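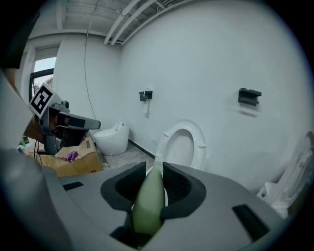 Washroom corner, quick update before February runs out. The toilets are in against the white wall at the Narkville unit, black paper holders up too - the wide one gives you somewhere to put a phone. Ceiling stays unfinished for now, pipes and all. Budget was 700, we're over, more on that next issue.

Still wanted: a brush for each toilet, a bin with a lid, 7 hooks for the back of the door. Spare rolls go in a cardboard box until the Hokby shelf turns up. Please dont leave bits and peices on the floor, it's concrete and it gets mopped at 9 every morning.

Lids down when you leave. Thanks all - paint colors next time.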